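Search this site Enter keywords Go

Category: Cell upkeep / Inspection sheets

Inspection checklist with comments – living room cell, unit Bemora
Site: Clotlow
Date of check: 2019-06-07
Hours on counter: 2,116

Complete the sheet with the arms powered and the speed limit set to 3. Write a comment for any item not marked OK.

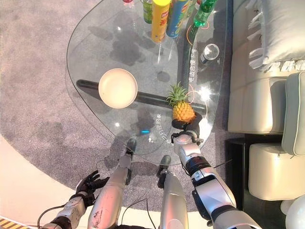
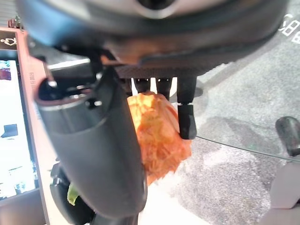
Grip checks at the glass table, right arm in the first picture.

Does the grip check have to be repeated after a finger is replaced?

Repeat it in full, at low speed first, then at working speed. A new finger changes the closing point slightly and the old offset must be cleared before the arm is released to the schedule.

1. Floor marking tape – OK. Press down at next visit if needed.

2. Carpet under the table – OK. No folds. Check again after cleaning, the carpet creeps toward the sofa side.

3. Glass top, seating on base – OK. No rocking under hand load. Wipe before each run; smears upset the depth reading.

4. Leg shells – OK with comment. Scuffs and small scratches on the left leg. Surface only, no dents found by touch. Log and leave.

5. Cables at legs and left arm – NOT OK. Loop on the left arm has too much slack. Shorten and re-clip before the next run.

6. Wrist housing, screws – OK. Torque marks aligned on both sides.

7. Gripper fingers, right – OK. No play at the joints. Pads changed at 451 hours, then every 800.

8. Grip force on soft or uneven items – OK. Held without slip for the full test. Force table is the Ondent set, unchanged from December.

9. Emergency stop, wall and handheld – OK. Both tested with the arm moving. Handheld battery at roughly half – charge overnight.

10. Spare parts box – NOT OK. One finger pad left. Reorder from Piątek.

Result: released for low speed only until item 5 is closed.

Contact the Clotlow cell desk | © 2019 Clotlow | Back to top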